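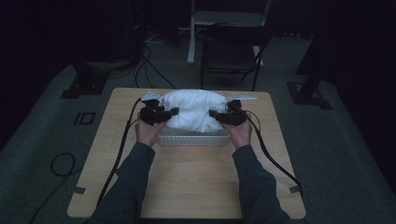
Figure 1. Hand-held grippers on a white cloth at the basket, operator's view.

3. Working rules for recording cloth handling

3.1 Scope

The Gatar project records people handling garments with a pair of hand-held grippers, for later use in training a two-armed robot. This section sets out the working rules we wrote for the recording station and reports how well they were kept. The grippers and the checking software (Prisano) were supplied by the department. The rules are our own, adapted from the general laboratory code and from the risk assessment in Appendix B.

We found no published standard that covers hand-held grippers as such. Standards for industrial robots assume a powered arm and a guarded area. At our station the moving force is a person, so the main hazards are cables, posture and pinched fingers. A second group of rules deals with data quality, where a small lapse by the operator can spoil a recording without anyone noticing at the time.

3.2 Rules for the station

R1. The table position is fixed before the first recording and checked again after every break. If it has moved, the recordings made after the last good check are marked as suspect.

R2. Each gripper cable runs outside the operator's forearm, never between the arms. A cable that crosses the work area stops the recording.

R3. Spare cable is coiled and kept out of the operator's walking path.

R4. Stands are placed to the sides of the table and are not moved during a session.

R5. Sleeves are plain and close-fitting. Watches and rings are removed.

3.3 Rules for the operator

R6. Cloth is touched only by the gripper fingers. If a hand touches the garment, the recording is kept but labelled "hand contact".

R7. Garments are gripped through at least two layers where the fold allows it. Single-layer grips on thin knit slipped more often in the pilot.

R8. The fingers close on the body of the fold and stay clear of hems and ribbed bands.

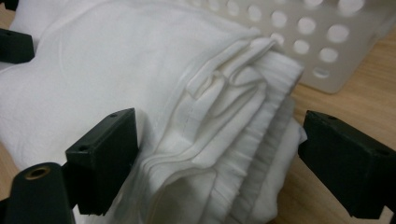
R8 caused the most discussion. A ribbed band stretches under load and springs back on release, so the final shape of the fold depends on how fast the fingers open. A stitched hem has the opposite problem, being stiffer than the cloth beside it, and tends to turn the whole stack when pushed from one side. We considered banning both outright, but a folded garment often leaves little else to hold. The rule as adopted therefore allows contact with a band or hem when the operator is only pushing or steadying, and forbids it for lifting.

R9. An operator works for no more than four sets before changing over. A set is a run of recordings on one garment.

3.4 Compliance check

We reviewed 100 recordings against rules R2, R6 and R8. Of these, 93 met all three. The other seven each broke one rule: three broke R8, three broke R6, and one broke R2. No recording was deleted. All seven were labelled and left out of the training set, as the Longo data plan requires.

The R6 cases all came from the placing stage, when the operator tried to straighten the cloth at the edge of the basket. We have since added a reminder at that point in the task sheet. The R2 case was a cable caught on a sleeve cuff - minor, but it pulled the gripper sideways and would have looked like a deliberate movement in the data.

3.5 Limits

The review was done by the same students who made the recordings, so some bias is likely. R5 and R9 could not be checked from the recordings and rely on the session log, which was not kept in full before November. Only light-coloured garments were reviewed. A repeat of the check at the Tronia station, with different operators, is proposed in Section 6.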